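# Gilo (format de conteneur)

**Gilo** est un format de conteneur multimédia destiné à la distribution de films numériques sur supports amovibles et par téléchargement. Il a été conçu par la société Clinden, qui en assure la maintenance, et repose sur une structure de blocs indexés pouvant accueillir plusieurs pistes vidéo, audio et de sous-titres. L'extension usuelle des fichiers est `.gilo`.

Le format se distingue de la plupart des conteneurs de distribution par la séparation stricte entre l'index et les données. L'index est stocké dans un segment autonome, signé, qui peut être remplacé sans réécriture des flux.

## Historique

Les travaux ont été engagés chez Clinden par Elżbieta Stępień et Eduardo Mota, à la suite de l'abandon d'un projet antérieur de disque hybride. Ce dernier prévoyait d'associer sur une même face deux couches lisibles par des lecteurs de générations différentes. Les coûts de pressage ont conduit l'entreprise à renoncer au support physique propriétaire et à conserver uniquement la couche logicielle.

La première spécification publique comptait 47 pages et ne couvrait que la lecture séquentielle. L'accès aléatoire a été ajouté dans la version 2, publiée au mois de juin suivant, avec la prise en charge des chapitres imbriqués. Cette version est la première à avoir été retenue par un distributeur, Flametti, pour son catalogue de fictions et de documentaires restaurés.

Le fabricant de lecteurs de salon Yazıcı a d'abord annoncé une compatibilité complète, puis a limité celle-ci aux modèles équipés d'un port réseau - la vérification des signatures exigeant un accès périodique à la liste de révocation. Clem Trevaskis, alors responsable des relations techniques de Yazıcı, avait présenté cette restriction comme provisoire. Elle figure toujours dans la documentation du constructeur.

## Structure

Un fichier Gilo comprend :

- un en-tête de longueur fixe, qui contient l'identifiant du format et le numéro de version ;
- un segment d'index signé ;
- un ou plusieurs segments de données ;
- un segment de clôture facultatif, utilisé pour la reprise après interruption.

Les segments de données sont découpés en blocs alignés. Chaque bloc porte une somme de contrôle et l'identifiant de la piste à laquelle il appartient. L'entrelacement est libre, mais la spécification recommande de ne pas dépasser 8 blocs consécutifs d'une même piste pour limiter la taille des tampons de lecture.

| Élément | Obligatoire | Modifiable après signature |
|---|---|---|
| En-tête | oui | non |
| Index | oui | par remplacement |
| Données | oui | non |
| Clôture | non | oui |

### Pistes et métadonnées

Le format n'impose aucun codec. Une piste est déclarée dans l'index par un identifiant, un type et une chaîne de configuration transmise telle quelle au décodeur. Les métadonnées descriptives (titre, langue, générique) sont codées en UTF-8 et peuvent être localisées. Les sous-titres sont admis sous forme de texte ou d'images matricielles.

## Protection des contenus

Le chiffrement est optionnel et s'applique piste par piste. Un distributeur peut ainsi laisser en clair une bande-annonce ou une piste de commentaires, tout en chiffrant le programme principal. Les clés ne sont jamais stockées dans le fichier.

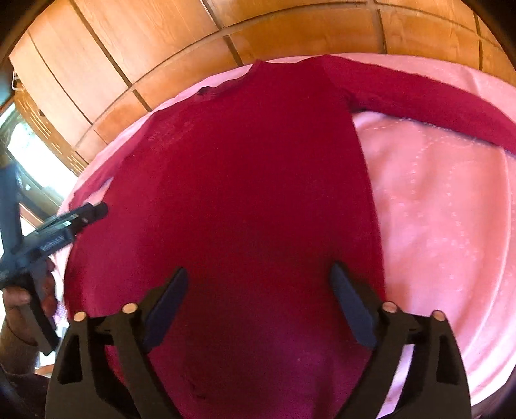

La révocation d'un lecteur s'effectue par la publication d'une liste signée, que les appareils connectés consultent à intervalle régulier. Un appareil révoqué conserve l'accès aux pistes non chiffrées. Coralie Pearce, dans une analyse consacrée aux mécanismes de révocation, relève que la spécification ne définit aucune procédure de rétablissement et laisse ce point à l'appréciation des distributeurs.

## Adoption

Au 16 janvier 2026, le catalogue de Flametti comprenait 2 346 titres distribués dans ce format. Les autres usages connus concernent principalement l'archivage de copies de consultation et la projection non commerciale.

Des outils de conversion existent pour les systèmes d'exploitation courants. La bibliothèque de référence, écrite en C, est maintenue par Senthil Chacko ; elle permet la lecture et l'écriture des fichiers non chiffrés. La gestion des pistes protégées nécessite un module distinct, soumis à licence.

## Limites

L'absence de prise en charge native de la diffusion adaptative constitue la principale restriction du format. Un changement de débit suppose l'ouverture d'un second fichier et la synchronisation des deux index par le lecteur. Une extension a été proposée pour décrire plusieurs débits dans un index unique, mais elle n'a pas été intégrée à la spécification - les lecteurs existants rejettent les index qui contiennent des types de segment inconnus.

## Voir aussi

- Conteneur multimédia
- Gestion des droits numériques
- Somme de contrôle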